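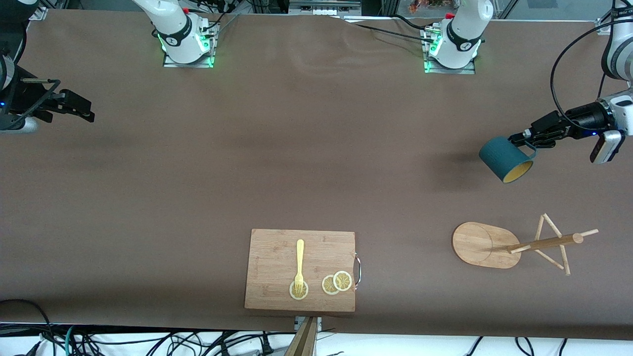 Figure 4. Mug with contrasting interior, held by the handle.

4. Preparing mugs for the Rakari heat press

Read this section before you load the press for the first time. It covers blank mugs with a straight wall and a standard handle. For tapered mugs, see Section 6.

Choosing blanks

Use only mugs sold as coated for sublimation. Ordinary kitchen mugs will go into the press, but the ink will not bond to them. Mugs with a colored interior and handle are fine as long as the outer wall is white or very pale. Dark outer walls need the Wetero white film (sold separately), and the steps below do not apply to them.

Before you start

You will need:
Lint-free cloth
Rubbing alcohol
Heat-resistant tape
Printed transfer, reversed
Plain paper, one sheet per mug
Heat-resistant gloves

Steps

1. Check the wall of the mug for chips, pinholes and raised spots. Put damaged blanks aside.
2. Wipe the outside with alcohol and let it dry. From now on, handle the mug by its handle only.
3. Trim the transfer so that it stops short of the handle on both sides. Leave a small gap at the rim and base.
4. Wrap the transfer around the mug, ink side in. Pull it flat and tape both ends.
5. Run a thumb over the paper from the middle outward. If you feel a fold, take the tape off and start step 4 again.
6. Wrap one sheet of plain paper over the transfer to keep stray ink off the heating pad.
7. Open the clamp fully and slide the mug in with the handle facing you.
8. Close the clamp. It should need firm pressure from one hand. If it closes freely, turn the pressure knob clockwise.

Note: Do a test mug whenever you open a new box of blanks. Coatings vary between batches, and a setting that worked in August may come out pale on the next delivery.

CAUTION: The heating pad stays hot after the timer ends. Wear gloves on both hands when removing a mug, and never cool it under running water - the glaze can crack.

Pad care

Wipe the pad with a dry cloth after each session. Inspect it every 500 pressings and replace it at 2,000, or sooner if you see cracks or shiny patches. Do not use solvents on the pad.

Section revised 26/09/2023 by Marijke Cuypers. Continue to Section 5, Time and temperature settings.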